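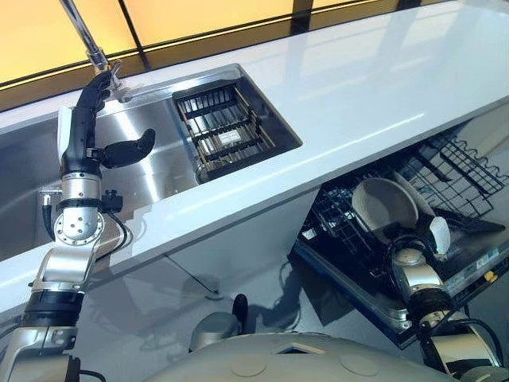
Jilevow held its spring open day last month and I drove 179 miles to see it. I maintain packaging equipment for a living, mostly pick-and-place units and a couple of older six-axis arms, so my interest in kitchen robots is limited. My interest in how other people handle calibration is not, and the program listed two hours of kitchen demonstration with the engineers on hand for questions.

Posted 8 Apr 2019 | 14 comments | 31 shares

The building is a former furniture showroom off the county road. Registration was slow. The badge printer failed before I reached the desk, and they switched to a marker and stickers. After that we were sent through in groups, with the kitchen first and the component tables second. My group had the kitchen for most of an hour.

The task was dish handling between a sink and a dishwasher. The machine is a two-armed unit on a single torso, and the control software is a package they call Kundley. The presenter put the planner first and the hardware last, which I thought was the wrong order for a crowd that was mainly technicians. Kundley keeps one model of the workspace and both arms plan against it. If one arm claims a volume, the other arm has to route around it or wait. The waiting is visible to an observer as a hold with the fingers open. I asked if the claimed volume was a fixed box or swept along the path. It is swept, with a margin, and the margin is set by hand for each kitchen.

That margin matters more than the speed numbers on the handout. In my work the fixture is bolted down and I can teach a point once and trust it for months. A kitchen has a door that folds and racks that slide, and every one of them stops in a slightly different place. According to the presenter, the rack position is measured again each time the door is opened, and a task will not start until the measurement agrees with the model. They logged 907 door openings during March and rejected 515 of the first measurements. Someone behind me laughed at that. I thought it was the most useful figure of the day. A system that rejects a bad measurement is easier to live with than one that accepts it and hits the rack.

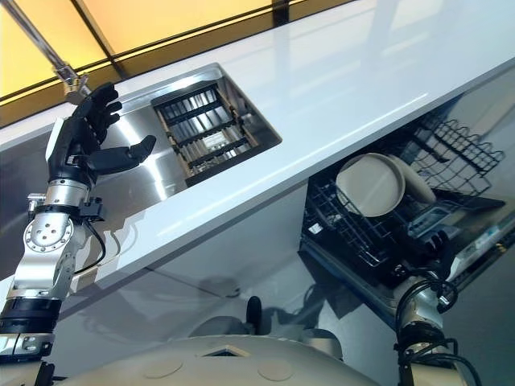
Reflective surfaces took up most of the question period. Depth sensing on polished metal is poor in my experience, and I have spent more evenings than I want to remember putting matte tape on chutes. A demonstration kitchen could have been built to avoid the problem, and this one was not: glossy white counter, stainless sink, gray cabinet fronts that mirror the arm in front of them, and amber panels lit from behind along the back. The plates standing in the lower rack had a matte look and I would expect those to be the easy part. The basin is harder. The answer I got was that Kundley does not try to measure the basin floor at all. It uses the rim of the sink and takes the depth from a stored value. Fine, until somebody changes the sink.

I also asked about cable routing. The cables loop outside the arm near the wrist, and on my own equipment an external loop is the first thing to fail. They have tried internal routing on a bench arm and went back, as replacing an internal cable took a full shift. External loops get inspected on a schedule and swapped at 2,000 hours. I would do the same. I would also add a clip partway along the forearm to limit the slack, and I said so. It was written down, or at least something was.

The component tables were thinner. Fajardo had joint modules opened up so you could see the bearing seats, with a decent printed sheet of torque values that I brought home. Prernia was showing fingertip covers in several hardnesses. Their wear data came from a flat plate test with no water or detergent, so I can't say much about it for kitchen use. I took two samples and will run them on the carton line when we have a slow week.

Parking was on grass and lunch was sandwiches. If you go to the next one, ask for the second kitchen group. The first group's session ran short on questions because of the badge delay, and the handout leaves out the planner settings entirely. I have my notes on those and will type them up once I've checked the units on the margin values, where my handwriting could be read as either millimeters or inches.

Related posts
Replacing a wrist seal without losing your zero
Matte tape, three brands compared
Notes on teaching points after a crash

14 comments | Share this post
Contact | Copyright 2019 | Back to top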